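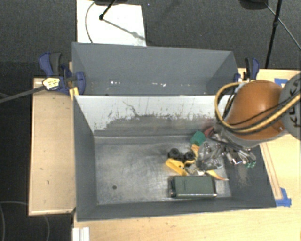 Sheet-metal bin with inclined walls. The floor shows worn scuff marks.

Visit to the Gisler sheet-metal works, Biddale
December 13, 2022

The winter open day at Gisler ran from nine until three, with visitors taken round in small parties. Ours was led by Regula Aigner, production manager, and followed the order of work through the building: stores, cutting, folding, welding, finishing, dispatch. The works makes trays, hoppers, chutes and guards in mild steel, stainless steel and aluminium. Most orders are short runs, and the stock drawings are kept for repeat customers.

Stores. Sheet arrives flat on pallets and is racked on edge by thickness. Each sheet has its rolling direction chalked on one corner. Aigner spent some time on this point. A fold made across the rolling direction will take a tighter inside radius than one made along it, and the effect is more marked in aluminium than in mild steel. On cheaper work the nesting software is allowed to turn parts through 90 degrees to save material. On anything with a tight fold it is not.

Cutting. There is one laser and two guillotines. The older guillotine is used for blanks with straight edges and was running when we came through. Blade clearance is reset by hand for each change of thickness, and the setting chart beside the machine has been corrected in three colours of ink. Burr height is checked with a fingernail first and a gauge second. The laser was stopped for a lens change, so we saw the cut parts and the skeletons but no cutting.

Folding. This was the most useful part of the visit. A tray with four inclined walls looks simple, but the blank has to allow for the bend at each wall and for the way adjoining walls meet at the corners. When all four walls slope at the same angle the corner cuts are identical and can be checked against one template. If one wall is steeper than its neighbours, both adjoining corners change and the drawing office works them out again. Calum Ogilvie, who runs the larger press brake, folded a test piece to 45 degrees and measured it at 43. The material had sprung back by two degrees. He put the correction in at the machine and the second piece was within tolerance. He does this at the start of every batch, even with sheet from the same pallet.

Welding. Corners are either seam welded or tacked and sealed. Trays for dry parts are normally tacked, with the gap closed up by the fold. Trays that will be washed out are seam welded on the inside and dressed back. Heat distortion in thin floors is controlled by clamping to a copper backing bar and by welding opposite corners in turn. A rejected tray was passed round with a floor that clicked up and down when pressed. It had been welded in sequence round the edge.

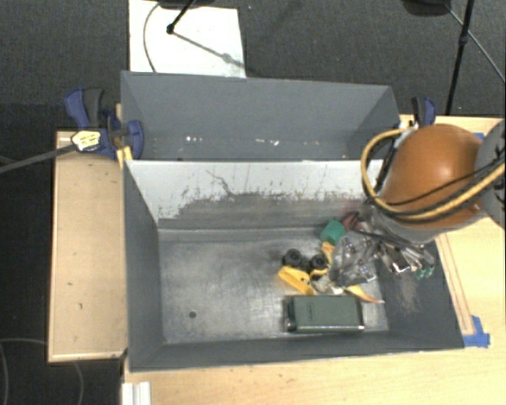

Grime and scratches along the lower edge of an inner wall, with small parts on the floor.

Wear and finish. Nadja Baumgartner, from the finishing shop, gave a talk on what happens to trays in service. Wear is heaviest on the floor and along the lowest part of the walls, where contents slide down and are dragged back up. Paint fails there first. Powder coat lasts longer but chips where hard parts are dropped in, and once chipped it tends to lift along the fold. Her own preference for small hard parts is plain metal, left uncoated and wiped down. It marks quickly and looks poor — customers do complain — but there is no coating to shed into the contents.

She also showed a rack of sample plates from an abrasion test. The plates had been tumbled with steel offcuts for 36 hours. The brushed stainless plate showed scratching but no measurable loss. The painted plate was bare over most of its face.

Wall angle was raised in questions. The works will fold whatever is drawn, but Baumgartner advised against shallow walls on deep trays, as parts come to rest halfway up and have to be knocked down. Smooth walls help less than expected once they have picked up dirt and oil.

Dispatch. Finished trays are nested with card between them and strapped. A stack of 19 was on the floor ready for loading. Inclined walls have an obvious benefit in transport, provided the rims are even. Rims are folded outwards as a safe edge and add some stiffness.

The works takes single items as well as batches, with a setting charge on the first piece. Drawings can be sent in advance to the estimating office, marked for Waltraud Eberhard. Visitors should bring safety footwear. Loan pairs were available but ran out in the larger sizes by eleven.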